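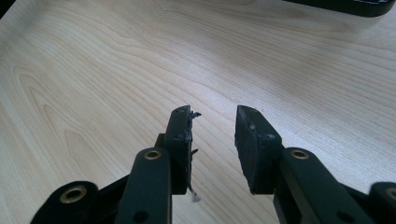
Issue 6

Feb 28, 2019

I've been sent another box of worktop samples, this time by Barrera, and I've been trying to work out what I'm meant to be impressed by. The covering letter calls their Preltex range "maintenance free". I have owned four kitchens and I've yet to meet a surface that was.

Let me be fair first. The samples are flat, the edges are clean and the colours match the brochure, which is more than I could say for the Plarngate lot I moaned about in the last issue. I left one by the hob for a fortnight and it didn't bow. Good. A bit of board the size of a paperback ought not to bow, though, and it tells me very little about three metres of the stuff with a sink cut into it.

My trouble is with the word "sealed". Sealed where? The top face, certainly. Turn the sample over and the back is a different matter, and when I asked about the cut-out for the sink I was told the fitter would "see to that". So the one place where water will sit for years is left to whoever turns up on the day with a tube of silicone. Khoa Lục fitted my last top and he spent most of a morning on the cut edges alone, three coats, sanding between. He charged for it too, and I grumbled, and I was wrong to.

Then there's the price. The Preltex starts at 300 pounds a length, and the brochure puts that next to a picture of an island which must have used well over 500 pounds' worth before anyone picked up a saw. Joining strips are extra. So are the end caps.
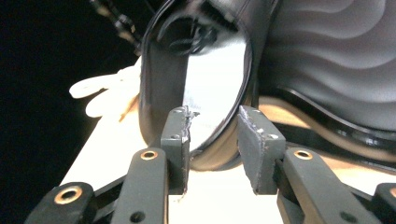
The guarantee is the bit I read twice. Barrera will cover the surface against "defects in normal use", and then there's a paragraph of what isn't normal use: standing water, hot pans, abrasive cleaners, "impact". That's cooking, as far as I can tell. It's always the edges and corners that go first, on anything that gets knocked and rubbed day in, day out. Look at the grey strip on that left-hand finger, frayed and torn at the top corner, and the scuffed pad opposite. A worktop has the same weak spots, at the front edge and round the sink, and those are just what the small print leaves out.

I also tried the Flustent oil they put in the box, on an offcut of my own. It smells of floor polish and wants 2 coats. Fine, but why does a maintenance free top come with a bottle of oil?

I've written back asking for a sample with a cut edge, finished the way they'd want a fitter to finish it. I'll put their answer up in March if I get one.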